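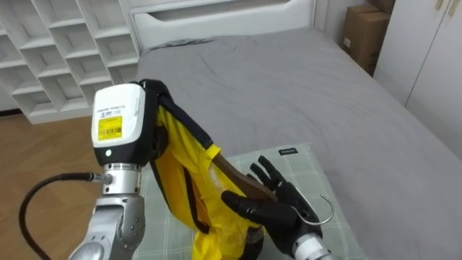
Yellow jersey with black trim

Tuvside is an animated television series for children and teenagers, created by Dardo Gallardo and produced by the studio Irkix. It has 54 episodes in three seasons. The story follows a group of young players in the harbor town of Cisternas, who compete in a ball game called kemard on the roofs of old warehouses. The series was made in Spanish and later dubbed into English and Portuguese.

The title is the name of the home team. In the first episode it is explained as a mistake on a painted sign, where the words "south side" were written by a person who heard them only by telephone. The English dub keeps the name, but the explanation was changed a little, and in this version the sign painter is a foreign sailor.

Plot

The first season begins when Lina, a girl of twelve years, moves to Cisternas with her grandfather and finds that her new school has no kemard team. Together with four classmates she takes over the place of Tuvside, a team which stopped to play before she was born. The season tells how they learn the rules, lose most of their matches and finally win one against the team of the fish market.

The second season is more serious. The warehouses are going to be sold, and the players must travel to other towns to find roofs where they can play. Several episodes happen completely on a night train. The third season returns to Cisternas and tells at last why the old Tuvside stopped. Its final episode has almost no dialogue, and the match in it is never finished, because of the rain.

The rules of kemard are not the same in all episodes. In season one a team has five players and a match ends at nine points. In season two the visitors choose the number of points, and this rule is treated as if it was always there. Gallardo later said that he had forgotten the first rule, and that he preferred the second.
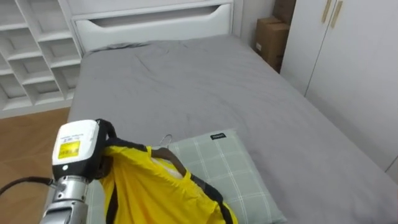 Photo: Soledad Rivadeneira

Development

Gallardo drew the first sketches for the series when he worked as a layout artist for commercials. The project was at first a short film with the title Kemard, without words, in which two children throw a ball from roof to roof. The short film was shown at a student festival in April, and one of the visitors was Telma Huenchumán, who became the main writer of the series. She asked for a bigger cast and for a town with a name and a map. The map was drawn before the first script and is visible on the classroom wall in many episodes.

For the first season the studio prepared a book of 533 pages, which contained the turnarounds of all characters, the streets, the ships and a list of sounds for the harbor. New animators at Irkix received only a short version of it. This is why some buildings change sides of the street between episodes, most of all the bakery.

Animation in the first two seasons was drawn on paper and colored by computer. The third season was drawn digitally from the beginning. The lines became thinner and the shadows softer, and a part of the audience did not like the change. In the recordings for home video the first season was colored again so that it would be closer to the third one. The original colors are preserved only in the television copies.

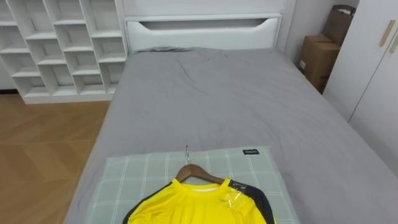

The backgrounds of Tuvside were supervised by Celeste Cáceres, who had studied technical drawing and did not want to have many small objects inside the rooms. Each room in the series is built from a few large shapes, and there is usually one detail that helps the viewer to recognize it. For kitchens it is the window, and for bedrooms it is the head of the bed. A tall white headboard with one long slot whose ends are slanted, as in the photograph with the gray bedding, is the type of form that fits this method, as it can be drawn with very few lines and is still easy to remember. Cáceres gave every member of the team a different bed, and the character Oto, who sleeps at the houses of his friends through most of season two, can be located only by looking at what stands behind his pillow.

Voices and music

The Spanish voices were recorded before the animation. All children in the main cast are played by adults, with the exception of Lina in season one. When the voice of the young actress changed, the role was taken over by Tadeo Lucero's assistant in the sound department, who had until then recorded only the temporary lines. Lucero himself directed the voices in all three seasons and plays the referee, who has fewer than twenty words in the whole series.

The English dub was recorded in a shorter time, after the pictures were finished. The songs of the supporters were not translated literally. In some episodes the crowd can still be heard in Spanish below the English voices.

The music is for accordion, bass and a small drum. The opening song has three different texts, one for each season, over the same melody. The closing song is instrumental, but a version with words is heard in the train episodes, where a passenger sings it.

Reception

Reviews of the first season were friendly but short. Most of them praised the harbor backgrounds and found the early matches too slow. The second season received more attention, and the episode "Roof Without a Ladder" is often named by viewers as the best one. In a readers' vote by a fan magazine it was first with 1,132 votes, 400 more than the final episode.

Critics of the third season wrote that the secret of the old team was easy to guess. Huenchumán answered that the audience was supposed to guess it before Lina does, and that the interest should be in watching her come closer to it.

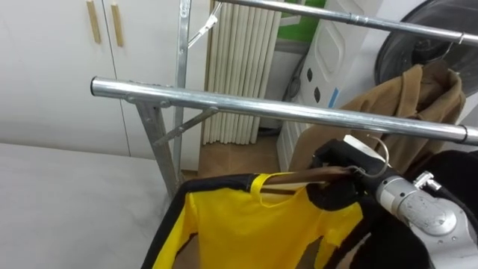
Is it necessary to watch the short film Kemard before the series?

The short film can be skipped, as its two children do not appear in the series and the town in it has no name. Viewers who want to see it usually do so after the second season, when one of its shots is repeated from the window of the night train.

Related works

Irkix published a comic in two volumes, written by Huenchumán, which takes place between the first and the second season. It tells about the summer tournament that is only mentioned on television. A board game with the rules of season one was also sold. Its instructions include the rule of nine points, with a note that the visitors may choose another number.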